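Comparing Two Finger Sets for Small, Thin Objects
Project report, Faderville Technical College, Intro to Automation

3. Test setup

Our proposal promised a "rigorous grasping benchmark." What we ended up with was a blue tray, some plastic cutlery, a cable tie and a row of lab glassware that we were asked twice not to break. The two finger sets are called Ileo (smooth, stiff) and Rätsep (softer, with a bit of give). Both ran on the Zutico controller at the same closing speed.

Each set got 50 tries on the tray objects and 20 on the glassware. A try counted if the object stayed up for 6 seconds. We argued for most of an afternoon over whether a spoon dangling by the end of its handle is "up." We decided it is.

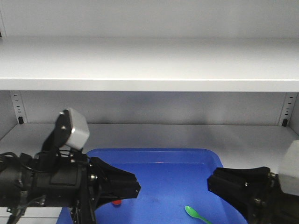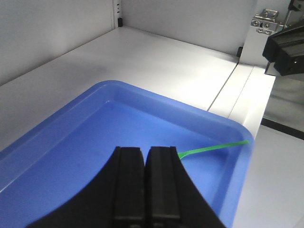
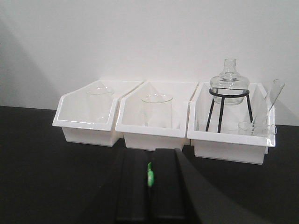
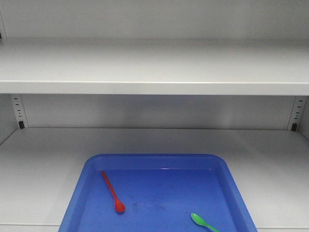 Figure 2. Workspace views. First and fourth: the tray on the shelf. Second: the tray with the green cable tie. Third: the glassware bins.

4. Results

Across both sets we logged 59 good grasps on the tray objects, out of 100. Rätsep had the larger share. Ileo did fine on spoon bowls and badly on anything lying flat, where it mostly polished the tray. The cable tie beat both of them more often than we would like to put in a table, so it is in the appendix.

Glassware results are harder to read. We lowered the grip force after the first run out of fear, and then forgot to write down the new value. Those numbers should not be compared with the tray numbers, although our poster does exactly that.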